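Diary > Old Games > Attic Finds

Dug out the Zodside handheld tonight, the one I begged for through an entire April and then played for 35 minutes. The batteries had leaked, naturally. I cleaned the contacts with vinegar and it beeped at me like an angry microwave.

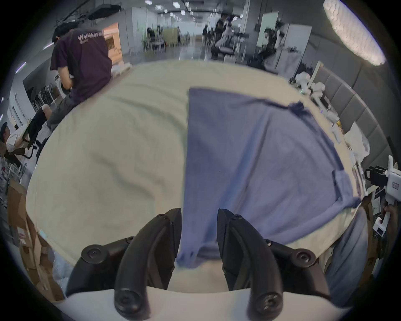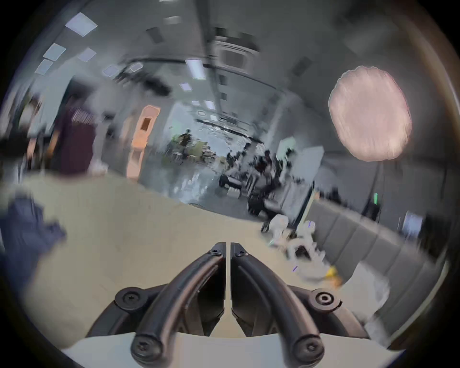
Last edited: 16 May 2020

High score so far: 291. The box promises 200 levels and I have seen two of them, both the same. Going back in after dinner.

Filed under: Retro Toys, Beeping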